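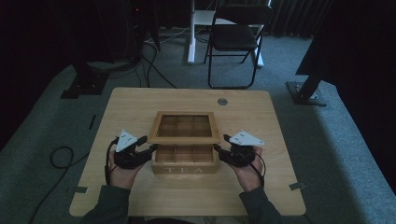
How much money should a small group set aside before it starts recording hand demonstrations at a table?

Plan for the gloves first and then put nearly as much care into everything around them. In our own budget the tracking gloves were the line everybody argued over, and the stands, cables, tables and spare fingertips were the lines that caught us out. If you can only pay for one thing properly in the first round, pay for a station that stays the same from one month to the next, and let the number of stations grow later.

Trellell planning sheets: README

Welcome, and thank you for looking in. This folder holds the planning sheets we used at Trellell to buy and set up our tabletop recording stations, together with the notes that grew up in the margins while we were doing it. We are sharing them as we wished somebody had shared theirs with us when we began, when we had a rather cheerful spreadsheet and very little idea of what a cable costs once you need the long one.

The sheets were started by Tsung-han Hsiao, and Chun-yin Yu has looked after them from the second version onwards. Where the two of them disagreed, we have mostly left both opinions in.

What is in the folder

stations.csv – one row for each item at a station, with its price, its supplier and the month we ordered it
spares.csv – the parts that wear out or wander off, with how many we now keep on the shelf
props.csv – household objects bought for the tasks, such as boxes with lids, tins, jars and trays
space.txt – notes on floor area, lighting, sockets and carpets
quotes.csv – supplier quotes with the delivery terms beside them
changes.txt – what changed between versions, written for ourselves and so a bit terse

All prices are in pounds and include tax. Delivery sits in its own column, a habit we took up after the first order from Wemau, where the delivery on a set of stands came to more than one of the stands did.

The size of the plan

We planned for 2 stations in the first round. The ceiling for the first station was 2697, to cover the table, stands, cabling, lighting and the first lot of props. The gloves and the computer were paid for from a separate equipment grant and are marked "grant" in the source column, so please don't add up the station rows and think you have the whole cost of a working setup. You haven't, and I would hate for anyone to go to their finance office with that number!

The second station was given a ceiling of 2000, as we already had the tools, the cable ties, the labels and a fair amount of hard-won patience by then.

Notes on the main lines

Gloves. We compared two suppliers, Londari and Effiong, and both quotes are in quotes.csv with their full terms. Londari cost more per pair but included replacement fingertips for the first year. Effiong was cheaper at the outset and charged for each part separately. Tsung-han preferred the cheaper pair with a decent spares budget, and Chun-yin preferred to have it all on one invoice. We went with Londari in the end, and Tsung-han's note to the contrary is still in the sheet, in capitals.

Do ask about sizes before you sign anything. People's hands differ a great deal more than a catalogue allows for, and a glove that slides about on the back of the hand will cost you whole afternoons of recordings. We now ask for a loan pair and have at least two people of quite different builds wear it for a full session.

Cables. Buy longer than you measured. A person reaching across a table moves further than you would think, and the cable has to go with them and still have some slack at the wrist. We bought short, then bought again. Both purchases are in the sheet, and the first is marked "too short" in the notes column. Set some money aside for floor covers and ties as well, particularly on carpet, where a cable is easy to lose sight of and very easy to catch with a toe.

Stands. Heavy bases are worth the money. We had one light stand on trial and it was sent back in June. A stand that shifts a little means calibrating again, and calibrating again means paying people to wait about.

Tables. Ordinary ones are perfectly fine. Pick a single model and buy a spare of the same model on the same day, or you will find yourself with tables of different heights and a long message thread about whether it matters (we think it does, slightly).

Props. This is the pleasant part of the budget and it does run away with you. A wooden tea box with a hinged lid makes a good first purchase for lid-opening tasks: it asks for both hands, it sits nicely on a table and it can be bought in most homeware shops. Buy duplicates of anything with a hinge or with glass in it. We keep 6 hinged boxes in all and rotate them, so that no one box takes all the wear.

Known gaps

The cost of people's time is not in these sheets. Neither are insurance, electricity or rent, which our building charges in a way I still can't explain to anyone's satisfaction. The lighting rows for the second station are unfinished, and two of the props rows have no supplier, as the receipts have gone missing.

Using the sheets

Copy them, change them, share them on with your own team. If you find a mistake in a formula, please write to Chun-yin and say which row it is in. Corrections go into the next version, and your name goes into changes.txt if you would like it there.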